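Preltavel bimanual controller - pre-run inspection checklist
Nutetti workcell, simulation build. Complete before any policy is moved to hardware.

1. Controller and planner
Control loop holds rate for a full run: OK
Comment: 57 resets, no missed ticks. Log saved with the build.
Joint limits loaded from the current file: OK
Velocity cap active on both arms: OK
Planner timeout set to 425 ms: FIX
Comment: config still had the old value on the left arm. Changed, retest Monday.

2. Stop behavior
Software stop halts both arms together: OK
Stop during a planned move clears the queue: FAIL
Comment: right arm kept 3 waypoints after the stop and ran them on resume. Ticket open with Skoslow. Do not use resume until closed - restart the planner instead.
Watchdog trips when perception goes silent: OK

3. Perception and scene
Object poses match the scene file: OK
Bin and tray collision shapes loaded: OK
Comment: the tray sits at an angle, so check its yaw as well as its position.
Clearance check, right thumb to tray rim: REVIEW
Comment: thumb tip is very close to the rim with the left hand over the ball. Raise the right hand's hold pose and run the check again.
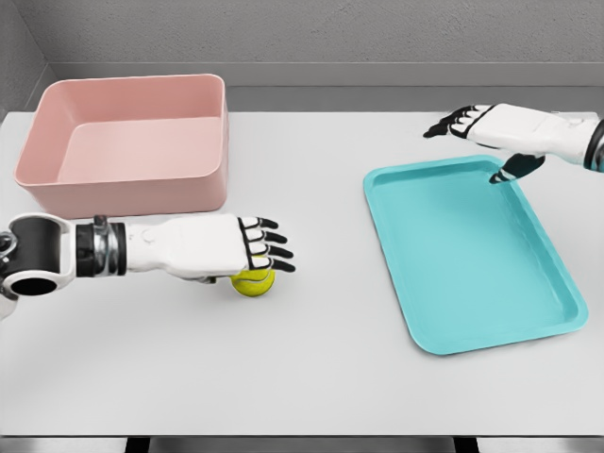
4. Grasp and release
Finger force limit read from config at startup: OK
Left hand opens fully on abort: OK
Grasp retry stops after 9 attempts: OK
Comment: counter resets on scene reload. Kramer tool shows the old count until refreshed.

5. Result
Not cleared for hardware. Items 1, 2 and 3 to be rechecked on the next build.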